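List: oldhouse-interiors
From: Mairéad Keogh
To: oldhouse-interiors
Date: 2020-06-13
Subject: Re: Gray for a north-facing room, and flaking near the window

Brândușa Bratu wrote:

> Hello all. We bought a house on Nuttall Street last October and I am
> finally getting to the back bedroom. It faces north and gets no direct
> sun. The walls are old plaster with a lot of small cracks, painted over
> more than once, and the top coat is flaking under the window. I would
> like a plain gray, nothing fancy. I put up two samples and one looks
> purple and the other looks like wet cement. My questions:
>
> 1. How do you pick a gray for a room like this?
> 2. Do I need to strip the flaking part to bare plaster?
> 3. Is it worth using a lining paper over the cracks?
>
> I have a quart of Skevby flat in the basement that came with the house,
> never opened. Can I use that for the ceiling?
>
> Brândușa

Hi Brândușa,

I'll take the questions out of order. The flaking has to be sorted out first and the color can wait.

Paint flaking under a window usually means water, and it is worth finding out where it comes from before you buy anything. Go outside on a rainy day and look at the sill. The underside should have a groove cut along it so that drips fall off before they reach the wall. In a lot of houses that groove has been filled with paint, and the water just runs along the bottom and into the wall. Scrape it out with the corner of an old chisel. Then check the caulk where the frame meets the siding or brick. If both of those look good, the other likely cause is condensation running down the glass in winter, and the fix for that is heat and air in the room, not paint.

Once the cause is fixed, leave it alone for a few weeks. I lost a whole wall in my first house by painting too soon. It looked fine in summer and came off in sheets by the new year.

You don't need to strip to bare plaster everywhere. Scrape off what is loose, keep going until the paint holds on, and stop there. Wash off any chalky residue, and if the surface still comes off on your hand, you have old distemper or calcimine under there and it has to be washed off completely or sealed. Given the age of your house, please test for lead before you scrape or sand. The swab kits are cheap but they can miss it. If you want to be sure, send a chip to a lab. If it is positive, no dry sanding at all.

For bare patches I use Vadura sealer, thinned a little for the first coat. Other people on the list like a shellac primer, and it does work, but I can't stand the smell in a small room. Feather the edges of the scraped area with a thin skim of joint compound, let it dry, and go over it again. Two thin coats are better than one thick one.

On to the gray.

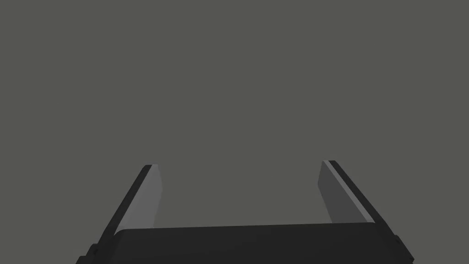

Most grays have another color hiding in them, and north light brings it out. The ones with a bit of red go purple, and the ones with blue look cold all day. For a north room I go for a gray with a little green in it. The background behind the gripper is close to what I'd ask the store to match: mid-gray, slightly green, the same all over. On a chip it may seem dull. In a room with no sun it reads as plain gray, and I think plain gray is what you said you wanted.

Don't paint the samples straight on the wall next to the old color. Your eye compares the two and you end up judging the old paint. Paint a big piece of poster board, two coats, leave a white border around it, and move it from wall to wall. Look at it in the morning, again late in the afternoon, and with the lamp on. Bulbs make a huge difference. If you plan to change the bulbs, do it before you choose.

Also, go flat or as near flat as you can live with. Any sheen on old plaster will show every trowel mark, especially on the wall across from the window. The drawback is that flat paint marks easily, but it also touches up well, and a back bedroom doesn't get much wear.

Lining paper: yes, if the cracks are fine and they are everywhere. It won't hold together plaster that is moving. Push on the wall with your palm next to the bigger cracks. If it gives, the plaster has come off the lath and you need washers or adhesive first. If it is solid, rake out anything wide enough to take a fingernail, fill it, sand it (lead test first, again), size the wall, and hang the paper. I hang it sideways so the joints don't fall in the same place as the seams of any wallpaper that might go on later. Butt the edges and do not overlap them. Leave it overnight before painting, longer if the weather is damp. It will bubble at first and then pull flat as it dries, so don't start poking at the bubbles.
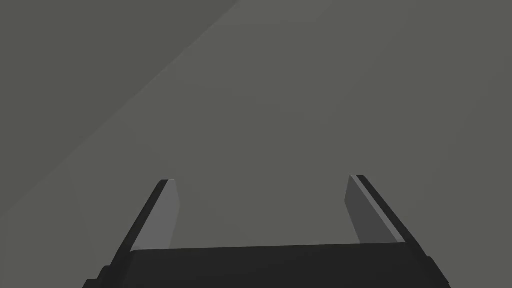
I papered my own hall this way 13 years ago and the joints still don't show. The one place it has lifted is behind the radiator, where I couldn't get the brush in properly and was short on paste. If you have a radiator on that wall, take it off or at least get one of those long thin rollers.

About the can of Skevby. If it has never been opened, and it hasn't frozen, it may still be fine. Open it outside and smell it. Sour means it has gone off. If it smells normal, stir it for a good five minutes and brush some on a board. If it goes on smooth, use it, but a quart won't cover a bedroom ceiling. I'd keep it for a closet and buy a gallon of something new.

For your budget, my last bedroom came to $116 for sealer, compound, lining paper, and paste, plus $71 for paint. I already had the brushes. Prices at your end may be different.

Catríona Daly posted a good note a while back on repairing sill grooves, and it should be in the archive. Bláthnaid Hayes has done far more lining paper than I have, so if she disagrees with me on hanging it sideways, go with her.

Let us know what you find under that sill. If the wood is soft when you press a screwdriver into it, write back before you do anything else and say how far in it goes.

Mairéad

Recent on this list

Sill grooves and drip edges, a short note (Catríona Daly)
Re: Paste or paste-the-wall for lining paper? (Bláthnaid Hayes)
Matching old baseboard, 33 feet needed (Nasrin Shojaei)
Plaster washers: where to buy
Re: Re: Painting behind radiators
Calcimine ceiling, wash or seal?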